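Packing service with the move: worth paying for?

Jatska Home Forum > Moving House > Firms and quotes

pellow_bay
We're going from a two-bed flat to a terrace and Weidemann have offered to do all the packing for an extra 400. Their man reckons it takes a crew one morning. I've packed for every move I've ever made and I can't see what I'd be paying for, apart from strangers wrapping my saucepans one at a time. Has anyone done it and thought it was money well spent?

gritstone
No. We paid 361 with a different firm and spent the first week hunting for the kettle. Every box said KITCHEN MISC. I could have written that myself for nothing.

marrow_and_mint
Depends on your back, surely. I had it done after an operation and I'd do it again. The labels were poor, I'll give you that.

gritstone
An operation is fair enough. A fit couple with a free weekend is another matter.

Riaan Ndlovu
Pack it yourself and start with the odds and ends, not the books. Small stuff goes in zip pouches, pouches go in open boxes, and the knife stays out until the last box is taped.
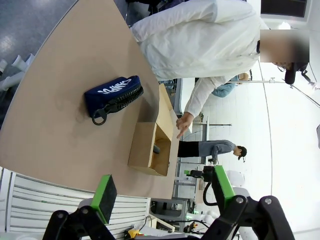
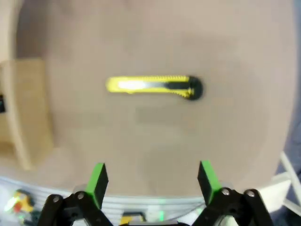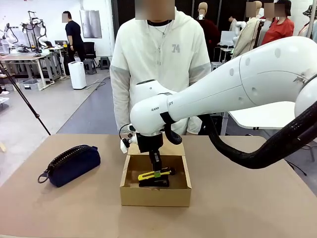 Photos: Riaan Ndlovu, Friday, October 18, 2024

I did 5 rooms that way between Nirnau and here. It took 4 evenings, and no, I didn't enjoy them.

pellow_bay
Doesn't the pouch business just mean you're opening things twice at the other end?

Riaan Ndlovu
Yes. You also find the fuses.

tansy_k
Not convinced by any of this "system" talk. We bought the Cedach moving kit in August because a thread on here swore by it — coloured stickers, a chart for the fridge, the lot. The stickers fell off in the van. A marker pen would have done the job.

gritstone
Those threads are half sellers if you ask me.

marrow_and_mint
I wrote one of those threads and I've never sold anybody a sticker. Ours stayed on.

tansy_k
Then you had a better batch than I did.

pellow_bay
Back to the quote, please. Does anyone know whether the insurance changes if I do my own boxes? The Weidemann chap went a bit vague when I asked.

marrow_and_mint
With ours it did. Anything they packed was covered for breakage, anything we packed was only covered if the van crashed. Get it in writing before you sign.

gritstone
And read the bit about the claim limit. Ours wouldn't have replaced the teapot.

pellow_bay
Right, I've emailed them. I might ask for a price on just the glasses and the pictures and do the rest myself. If they want silly money for that too, it's old towels and newspaper.

tansy_k
Newspaper comes off on white china. Use the towels.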